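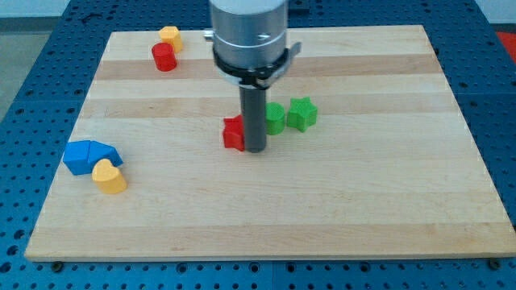 I've been trying to learn how to make a decent loaf of rye since January, and I finally got one I'd serve to other people! The trick (for me, anyway) was leaving the starter alone. I used to poke at it every hour like it was a sick pet. Now I feed it before bed, put 100 grams in the bowl at 6 in the morning, and go find something else to do.

I also switched flour. The little Pinard bakery on the corner sells their own by the bag, and it's a bit coarser than what I had before, so the dough drinks a lot more water. My first try with it was soup. Second try, much better, though I forgot the salt and we ate it with very salty butter.

Baking time is still a guess in my oven, some 28 minutes with the lid on and then however long it takes to get properly dark. I let it sit overnight before slicing, which is torture. Caraway next time, I think, or maybe fennel if I can find the jar.

Filed under: Kitchen, Bread, Small Wins

Contact | © Clenda Kitchen Notes | Back to top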